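Omprakash Tyagi keeps the fault log for the two-arm insertion cell at Pirnen, and the entry he gets asked about most is a short one. It records a protective stop, a dropped part and a finger pad that had to be replaced. The stop was correct. What preceded it was a cell that had been using a wrong position for part of a shift without raising an alarm.

The cell handles white blocks with nozzles, each carrying a printed tag. An arm picks up a block, holds it upright and lowers it into a shallow tray with a peg and a ring-shaped receptacle. A card with four markers lies on the black table between the arms and serves as the common reference.

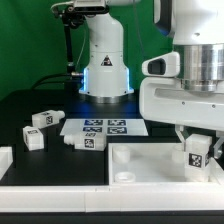
Pirnen | Cell Reliability Group | Fault Reviews
2026-01-09

Tyagi spoke with Booker Crenshaw, who edits these reviews and previously worked on press-line guarding at Betgate. Crenshaw asked first what the operator saw.

"A normal cycle, then a noise," Tyagi said. "The arm came down over the tray with a block in the fingers. The bottom of the block met the tray wall and the arm kept pushing until the force limit tripped. The block rotated in the grip and fell out when the brakes went on."

The log puts the contact at cycle 475. The offset had entered the system earlier, when the reference card was moved during cleaning and put back slightly turned. The cell software, a package called Temberg, read the card at the start of the next run and accepted the new pose.

"The card was readable, all four markers, so the check passed," Tyagi said. "The check asked whether it could see the card. It did not ask whether the card was where it had been that morning."

The measured displacement was 4 mm at the tray. Crenshaw asked why that did not fail on the first insertion.

"There is compliance in the fingers, and the receptacle has a lead-in. It ran 57 cycles in that state. The force trace at insertion is higher on every one of them. We were recording the trace and had no limit on it below the protective stop."

The second contributing cause was in the wrist camera. During the approach, the software estimates the pose of the block from the tag on its face. When more than one tag is in view, it is supposed to use only the tag belonging to the block requested. Tyagi found that on 11 of the cycles the estimate had switched to a neighboring block for a moment and then returned.

"Each switch is short, and the filter smooths it," he said. "So you get a target that is pulled a little to one side. On most of those cycles it made no difference. On the last one it added to the card error."

Crenshaw asked whether the blocks were too close together. Tyagi said spacing was part of it, and angle was the larger part. A block standing upright and one lying at a diagonal present their tags very differently to a camera close to the table, and the tag that is seen at a steep angle gives a noisier result.

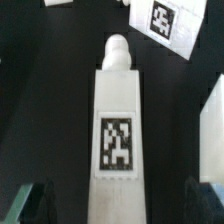 Wrist camera view: an upright block between the fingers, with a second tag in view at upper right.

The gripper supplier, Ragab, was asked about the pad and replied that the wear was consistent with a part turning under load. The pads had not slipped before that, as far as the records show.

Three changes were made. The card pose is now compared with a stored value at startup, and a difference beyond the set tolerance holds the cell until a technician confirms it. Tag identity is locked once the approach begins – if the requested tag is lost, the arm stops and backs off. A warning limit was added to the insertion force, well below the protective stop.

"The warning limit is the one I would have wanted," Tyagi said. "The other two fix what happened. The limit picks up things we have not thought of."

He does not regard the matter as closed. The stored card value has to be updated whenever the table is serviced, and at present that is a manual step. Crenshaw asked who does it.

"The technician on shift. It is on the sheet, with a signature – and the sheet can be signed without doing the step, so that is still an open item."

A fixed mount for the card has been drawn and is due to be fitted before the end of January. The cell is running at reduced approach speed until then.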